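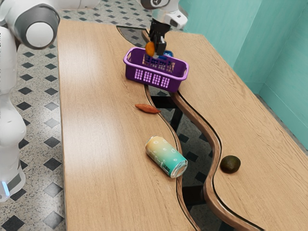
Im November bin ich endlich dazu gekommen, die Simulationszelle neu einzurichten. Die alte Fassung lief seit dem Frühjahr, hatte aber zwei Fehler, die ich immer nur umgangen habe: Die Greiferspitze lag nicht dort, wo die Steuerung sie vermutete, und der Korb wanderte bei jedem Neustart ein kleines Stück. Ich schreibe auf, was ich geändert habe, vor allem für mich selbst, falls ich in einem halben Jahr wieder davorsitze.

Der Aufbau heißt bei uns Urnemberg, nach dem Ordner, in dem er liegt. Ein weißer Arm, zwei Holztische mit geschwungenen Innenkanten und einem Spalt dazwischen, ein lila Korb als Ablage. Dazu Gegenstände, die auf den Tischen verteilt werden. Die geschwungenen Kanten machen mehr Arbeit als gedacht. Mit einer einfachen Quaderhülle als Kollisionskörper war der Spalt für die Physik schlicht nicht vorhanden, und Dosen blieben in der Luft über ihm liegen. Ich habe beide Tischplatten in konvexe Teile zerlegt und die Randleiste getrennt behandelt. Das kostet etwas Rechenzeit, dafür fällt jetzt, was fallen soll.

Dann der Greifer. Lenuța Preda hatte mir schon im Sommer geschrieben, dass bei ihr alle Griffe leicht seitlich versetzt sitzen. Ich hatte das auf die Objekte geschoben. Der Fehler lag aber im Werkzeugrahmen: Beim Umstieg auf das neue Modell war der Versatz zwischen Handgelenk und Fingern aus der alten Datei übernommen worden, und die beiden Modelle haben nicht denselben Flansch. Der Unterschied beträgt 4 mm. Bei einem großen Gegenstand merkt man das kaum, bei kleinem Obst rollt einem das Ding weg.

Nach der Korrektur musste ich die Greifkraft neu einstellen, weil die Finger vorher schräg angelegt hatten und ich das mit mehr Kraft ausgeglichen hatte. Mit dem alten Wert wurden runde Objekte nun regelrecht herausgedrückt. Ich bin in kleinen Schritten heruntergegangen, bis ein Apfel beim Heben ruhig blieb, und habe dann die Reibung der Fingerflächen wieder auf den Ausgangswert gesetzt. Die hatte ich irgendwann im Frühjahr hochgedreht und nirgends notiert.

Der wandernde Korb war einfacher. Er wurde beim Laden ein wenig in die Tischplatte hinein gesetzt, und der Solver hat ihn im ersten Schritt herausgeschoben, mal nach links, mal nach hinten. Jetzt startet er knapp über der Platte, bekommt 30 Simulationsschritte zum Setzen, und erst danach wird seine Lage gespeichert. Die gelochten Seitenwände sind nur noch optisch gelocht. Als Kollisionskörper genügen fünf glatte Platten, es geht ja nie etwas durch die Schlitze.

Die Ablageposition liegt über dem Innenraum und ein Stück über dem oberen Rand. Tiefer wollte ich nicht gehen, weil die Finger sonst an den Wänden oder an dem hängen bleiben, was schon im Korb liegt. Das ist ein Kompromiss – aus größerer Höhe springen harte Gegenstände gelegentlich wieder heraus. Für Dosen habe ich deshalb eine eigene, niedrigere Höhe eingetragen.

Zum Schluss ein langer Lauf über Nacht mit zufällig verteilten Objekten. Geplant waren 3.000 Ablagen, geworden sind es 3.392, weil ich morgens nicht rechtzeitig am Rechner war. Die Protokolle habe ich nur nach Abbrüchen durchsucht. Fast alle betreffen Gegenstände, die direkt an der geschwungenen Kante liegen. Dort plant der Arm manchmal einen Anflug, bei dem ein Finger die Leiste streift, und die Steuerung hält an. Ich habe den Sicherheitsabstand an der Kante vorerst verkleinert. Sauber wäre es, den Greifer vor dem Absenken zu drehen, aber dafür muss ich an den Planer, und das mache ich nicht nebenbei.

Offen ist außerdem noch die Namensgebung der Gelenke. In der Datei vom neuen Modell beginnt die Zählung bei null, in meinen Skripten bei eins. Im Moment steht dazwischen eine Übersetzungstabelle, die ich bei jeder Änderung von Hand nachziehe. Die alte Konfiguration liegt weiter im Archiv unter Stomham, bitte nicht mehr daraus kopieren.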